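Home | Growing | Seeds | Visits | Shop | Contact

A visit to the Vincze pepper nursery at Stestcombe
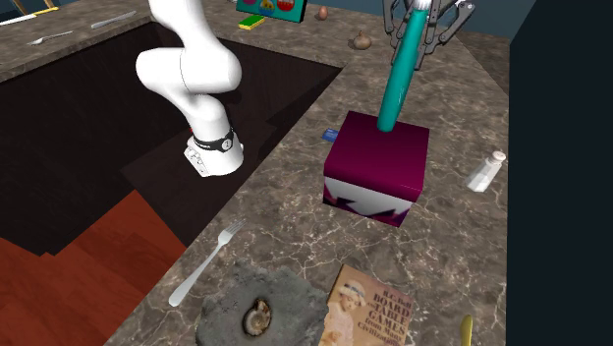
Robot arm and gripper at a countertop, computer rendering.

January is a quiet month in my own greenhouse, so when the Vincze nursery opened its doors to hobby growers I signed up on the first day. Stestcombe is a three hour drive for me, the last part on a narrow road with no signs until you reach the gate. Parking is in the field on the left.

There were 20 of us in the group, and we were met by Vaughn Yazzie, who runs the seed house. He started with the rules. Wash your hands going in, wash them again coming out, and do not touch your eyes in between. Gloves were on a shelf by the door in two sizes.

The first stop was the germination room. It is kept at 82 degrees day and night, and the trays sit on heated benches under lids. Annuum types are up in nine days as a rule. The chinense types take longer, and the wild ones can take six weeks. Yazzie soaks the slow ones overnight in weak black tea before sowing. He told us he had tried saltpeter for several seasons and went back to tea. I use plain water and may try a row of each this year.

Next door are the overwintered mother plants. These are cut back hard after the last picking, down to a bare fork, then potted in fresh mix and kept just above 55 degrees. They look dead at this time of year. Most had small green buds at the joints, and the oldest has been in the same house for six seasons.

The house variety is called Drurkus. It is a wrinkled orange pod with a short tail, bred here from a Habanero and a red type they would not name. We tasted it as a mash on a cracker. The first thing you get is fruit, close to apricot, and then the heat arrives at the back of the throat and stays there. I had one cracker and a good deal of milk. A man from the back of the group had 3 and asked for the recipe.

Their other pepper, Toltska, is much milder and is grown for drying. It has thin walls and a long, narrow pod. The dried flakes smelled of raisins and a little smoke, although no smoke is used. I thought it was the better pepper for the kitchen – certainly the one I would cook with every week.

The drying shed was the last stop. Pods are split lengthwise and laid on mesh racks at 125 degrees until they snap. The seed is taken out before drying, never after, and air dried on paper plates with the name written on the rim.

The shop takes cash only. I came home with two packets of Toltska, one of Drurkus, and a jar of the mash. The seed goes in the propagator this weekend.

Posted January 28, 2018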